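The keyboard stays
Llinos Prosser on clearing a desk, and what you leave on it 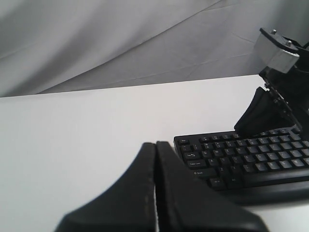 Black keyboard, white table, grey cloth behind.

Started with the drawers. Mistake. Three evenings gone and the top still looked like a jumble sale — paper, mugs, chargers for phones I don't own any more.

So I rang Valdemar Mikkelsen, who fits out small offices from a unit in Tretinstead. His advice was short. Everything off. Wipe it down. Put back one thing, the thing your hands use most, and work with only that for a day.

For me, the keyboard. For him too, he says, though he had a customer in Isholm who picked the teapot.

White tops show everything, mind. Crumbs, pen, the ring off a cup. Mikkelsen likes them for exactly that reason. Black keys are worse for dust. Tip it over, tap the back, then a soft brush along the rows. Do it over the bin. I didnt.

Cloth behind the desk was his other idea. Cheap, plain, hides the shelves and teh boiler pipe. He never irons his. Creases drop out by August, he reckons, if you hang it in spring.

Day 2 and the post was creeping back. A Carretero catalogue, a bank letter, one glove. Moved them to the stairs. They are still on the stairs.

The drawers I'll get to.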